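Call for Participants: Household Dishwashing and Water Use Study

Danorholm Water Efficiency Unit
Reference: 417
Status: open

The Danorholm Water Efficiency Unit is recruiting adult residents for a study of hand dishwashing in private homes. Participants record their own water use at the kitchen sink over a period of four weeks, complete a short log after each washing session, and host two home visits by a technician. The study is the second phase of the Skovon program, which in its first phase measured shower and laundry use in the same service area.

Background

Indoor water demand in the Blackburn district is metered at the property line. The meter gives one figure for the whole household and does not separate the kitchen from the bathroom, the laundry or the garden tap. Earlier estimates for the kitchen were based on recall surveys, in which residents were asked how long they ran the tap and how often. Recall data of this kind is weak. People tend to remember the main wash and forget the short draws before and after it, such as rinsing a cup, wetting a sponge or clearing food from the drain.

The present study replaces recall with direct measurement. A small inline flow sensor is fitted to the hot and cold supply lines under the sink. It records the start time, end time and volume of each draw. The log kept by the participant is then matched to the sensor record so that each draw can be assigned to a task: washing, rinsing, food preparation, drinking, cleaning the sink itself, or other.

We need 151 households to complete the study. Of these, 80 will be homes with no dishwasher and the remainder will be homes with a dishwasher that is used at least three times a week. Both groups follow the same procedure.
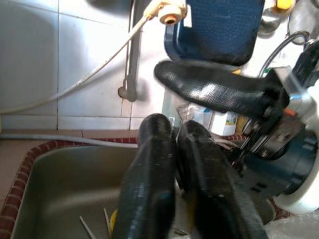
Eligibility is decided at the household level, and one adult in each household acts as the named participant. The named participant should be the person who does most of the washing up, but draws made by other members of the household are also counted and should be logged in the same way. The unit of interest is the whole sink, including whatever is kept at the back of it, and applicants will be asked on the intake form to state which items normally stay there and whether they are moved during washing. Shared kitchens are accepted if they serve no more than six people.

To take part, a household must meet all of the following conditions:

- The home is inside the Danorholm service area and is supplied by the mains.
- The named participant is 18 or older and can read and write English.
- The kitchen has a fixed sink with shutoff valves that can be reached from the cabinet below.
- No kitchen remodeling is planned during the study period.
- The household expects to be at home for at least 24 of the 28 study days.

Homes with an under-sink water filter may apply. Homes with an instant hot water dispenser on the same line cannot be included, as the sensor cannot separate its draws from those of the main tap. Tenants need written permission from the landlord before the first visit. A template letter is available on request.

What participants are asked to do

1. Complete the intake form. This takes 20 minutes and covers household size, sink type, tap type and usual washing method (running tap, filled basin, or mixed).

2. Host the first visit. A technician fits the sensors, checks for leaks and measures the flow rate at the tap. Allow 60 minutes. The water supply to the kitchen is shut off for part of the visit.

3. Keep the log. Each washing session is entered on a paper sheet or in the Wosen web form, whichever the household prefers. An entry consists of the start time, the number of people eating at the last meal, the method used and any unusual items, for example a roasting pan or canning jars. Entries should be made on the same day.

4. Change method in week three. At the start of the third week, each household receives a card with one assigned method, which is to be followed for seven days. In the fourth week the household goes back to its usual practice.

5. Host the second visit. The sensors are removed and the original fittings restored. The technician also collects the log sheets and goes through any gaps in them with the participant.

Participants should not change their detergent, sponge or tap aerator during the study. If a part has to be replaced, note the date in the log.

Compensation

Households that complete all four weeks receive a credit of $80 on their water account, or a check for the same amount if the water bill is paid by a landlord. Households that withdraw after the second week receive half. No payment is made for withdrawal before that point, but there is no penalty and no reason need be given. Each household will also receive a printed summary of its own draws by task and time of day.

Risks and data handling

The main risk is a leak at the sensor joint. All joints are pressure tested at the first visit, and a drip tray with an alarm is placed in the cabinet. Repairs to any fitting installed by the unit are made at no cost to the household. An emergency number is printed on the tray.

Sensor data is stored under a household code. Names and addresses are held separately and are deleted at the close of the study. The sensors measure flow and temperature only. Published results will be given by group, and no single household will be identified.

Schedule

Applications are accepted until the end of June. First visits are made on weekdays between 8:30 a.m. and 6 p.m., with evening visits until 8 p.m. on Thursday only. Households are enrolled in order of application within each group. When a group is full, later applicants are placed on a waiting list and contacted if a place opens.

How to apply

Request an intake form from the Skovon program desk at the Blackburn service office, in person or by mail, quoting reference 417. State whether the home has a dishwasher and give a daytime phone number. Forms are also kept at the front counter.

Questions about the method or the sensors should be addressed to Po-yen Ng, study lead. Questions about account credits should go to the billing counter at the same office.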